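The Working Surface

A folding table fails in predictable ways. It flexes, it marks, or it is the wrong height for the person using it. Lyle Begay has folded linen at Brulside for long enough to have an opinion on all three, and his first question about any tabletop concerns the finish.

Gloss lets cotton slide, so a half-made fold opens while the hands are elsewhere. Raw timber holds the cloth but snags a loose thread. Begay specifies matte, pale, with the corners rounded.
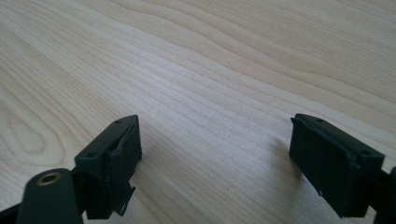

Height comes second. He sets his own tables so the forearm stays level at the bottom of the stroke, and checks them again each December, when the heavy towels come in. A shift at Brulside runs to 200 pieces. An error in height that goes unnoticed over the first 60 is felt in the shoulder by the end.

The basket stays on the table, to the left, long side parallel to the edge. Setting it on the floor costs a bend per piece. Small cloths are opened flat in the middle, corners found first, then folded in 2 passes – lengthwise, then across.

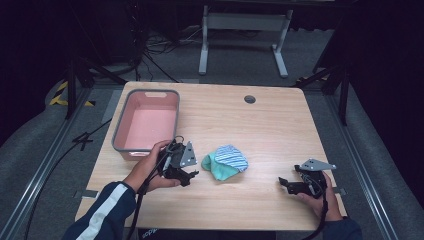

Aurélien Besnard disagrees about the basket. At Gallagher he keeps it behind him, on a stand, and maintains that anything left on the tabletop is stealing room from the cloth. Begay concedes the point for sheets. For hand towels he does not.

Both men agree on light. A low lamp at one side throws creases into relief, and a flat overhead panel hides them.

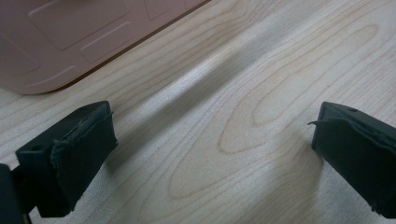 Pink plastic and pale wood grain, with a soft band of shadow across the tabletop.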